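Opening the Bag: A Talk with the Coach of the Tretmont Robotics Club

The robotics club at Tretmont meets after the last bell on Mondays and stays until the building closes. For years it built wheeled robots for the regional floor contest. This season the students dropped that and signed up for the Clikach Challenge, which asks teams to get a two-armed robot to do ordinary desk and household jobs. We spoke with the club's coach, who also teaches physics at the school, about what the students are working on and how it is going.

"We wanted something that didn't need a new machine every fall," the coach said. "With the floor contest you spend most of the year cutting parts and then you get a few weeks to drive. The kids who like programming were sitting around until spring."

Teams in the Clikach Challenge pick their jobs from a list. Some are short, such as stacking cups or putting a marker in a holder. Others count for more points because they take both arms and deal with something soft. The Tretmont students chose the document pouch, a clear plastic bag with a zipper along one side and paper inside. The robot has to take hold of it, open the zipper and get the paper out.

"They picked it because it looked easy," the coach said. "Every one of them has a pouch like that in a backpack. I let them find out."

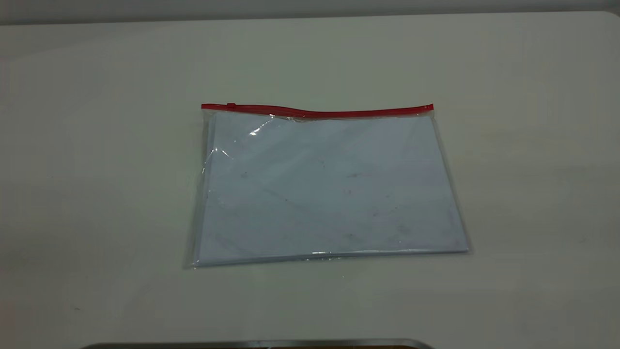

The first few weeks were spent on getting the robot to pick a good place to grab. A pouch lying flat gives a gripper very little to hold. The students' early programs sent the fingers straight down, and the fingers either slid over the film or pushed the whole thing across the table.

"A block has sides," the coach said. "You tell the gripper where the sides are and it closes on them. A plastic bag has an edge, and the edge is as thin as the bag. One of our juniors spent a whole meeting just watching her own hand pick one up. She wrote down what each finger did. Most of us press down a little and push in, so that the film bunches up, and then we pinch what bunched."

That became the plan. One gripper goes for a corner and makes a fold in the film, and the other comes in beside it. The coach said the corner works better than the middle of an edge, though the students still argue about which corner.

The club does not write every motion by hand. For most of a job, a student moves the arms through it while the computer records, and the program is trained on those recordings. The students had 60 good recordings of the pouch job by winter break. After that they threw out the ones where the operator had hesitated or gone back for a second try, and did those over.

"That was a hard evening," the coach said. "They had put in the time and they didn't want to delete anything. But the robot was copying the hesitation. It would come down, stop, back off and come down again, exactly the way one of our seniors does it."

We asked how the students keep the trials fair. The coach said the pouch starts in a slightly different place and at a different angle, and that the team has a written sheet of starting positions to work through. A student sets the pouch, steps back and calls out the line number, and another student starts the run. If anybody touches the table after the call, the run is scratched.

Light has been a bigger problem than anyone in the club expected. The film shines, and the bright spots change when the pouch is turned or when the plastic wrinkles.

"You move it an inch and it looks like a different object to the camera," the coach said. "We tried turning off one bank of lights and that helped, and then we remembered that the contest is in a gym and we don't get to turn off anything there. So now we practice with everything on."

The red zipper has been useful. The students found they could pick out that color even when the rest of the pouch was hard to tell from the table, and part of their program uses the line of the zipper to work out which way the pouch is facing. The contest rules allow this, but the pouch used on the day may have a zipper in another color. Two of the students are working on a version that does without it.

"I told them I'd like to see both," the coach said. "If the red one is what we get, fine. I don't want them to go home in the first round over a blue zipper."
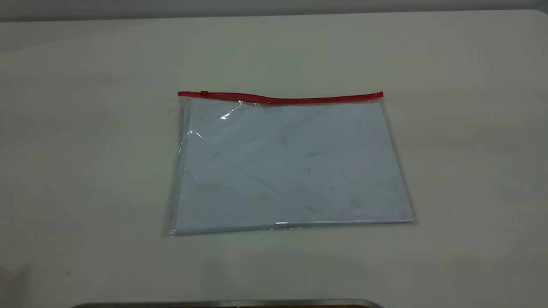 THE PARTS AND THE MONEY

The arms were bought with a grant from Magnusson, a machine shop a few miles from the school that has hired several former club members. The grant covered the arms and the cameras. The computer came out of the club's own funds, and the students raised the rest with a car wash in September.

The coach said the shop has been a good partner and asks for little. "They come by twice a year. They want to see it run, and they want to talk to the kids about what went wrong. They aren't interested in a slide show."

The software that records and replays the motions is a free package called Plerka, which several other teams in the contest use too. The coach had not worked with it before this year and learned it along with the students. One sophomore knew it best by October and has run the Plerka sessions for new members from then on.

There are 10 students on the team this year. The club used to assign each of them a role for the season, such as builder, driver or programmer. Now they switch every few weeks. The coach said there were complaints at first, mostly from students who had been drivers and liked it.

"I think it has been good for them," the coach said. "The ones who write code should have to sit and run trials. You write different code after you've reset a pouch all afternoon."

We asked what a good run looks like at this point. The coach said the grab is now the strongest part. In the last full set of trials before our talk, the robot got hold of the pouch in 74 percent of its tries. Opening the zipper is well behind that, and the paper has come out cleanly only a few times.

"The slider is tiny," the coach said. "On a new pouch it's stiff, and on an old one it's loose and it tips. You have to hold the film tight on one side while you pull, and if you pull the wrong way the whole bag just comes with you."

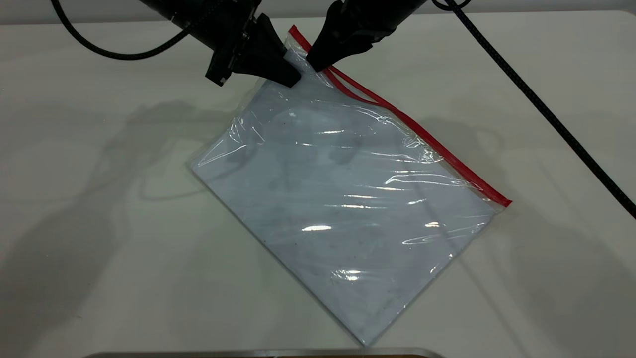 The students are also trying a different approach in which the robot spreads the two sides of the zipper apart and leaves the slider alone. The coach said it works on a worn pouch and the judges would have to rule on whether it counts as opening. The team has sent in the question and is waiting for an answer.

The cables took some work as well. On the first setup they hung low enough to brush the table when the arms swung inward, and one of them dragged a pouch off its mark in the middle of a run. The students moved the ties higher up and left more slack near the wrists. They check the ties before every session now, and it is the first line on the sheet.

Asked about the worst day of the season, the coach did not have to think long. A software update in February changed a setting, and the arms stopped where they were and would not move for most of a meeting. The students went through the settings one at a time and wrote each one down. The list they made is taped inside the cabinet door.

"It was boring and they did it," the coach said. "A couple of parents were already waiting in the parking lot when we got it going again."

The contest is in May. Each team gets seven minutes at the table per job, including setup, and can enter up to three jobs. Besides the pouch, Tretmont plans to enter the cup stack and the marker. The coach expects the cups to bring in steady points and thinks the pouch could go either way.

Four of the team members graduate this year. The coach has asked each of them to leave notes for next year's group and has read two sets so far. One is nine pages long. The other is a single page, mostly about how to hold the pouch by the corner, with a drawing.

New students can join the club at any point in the year, and no experience is needed. Meetings are held in the physics room, and the coach asks that anyone who wants to come bring a signed permission form and a snack.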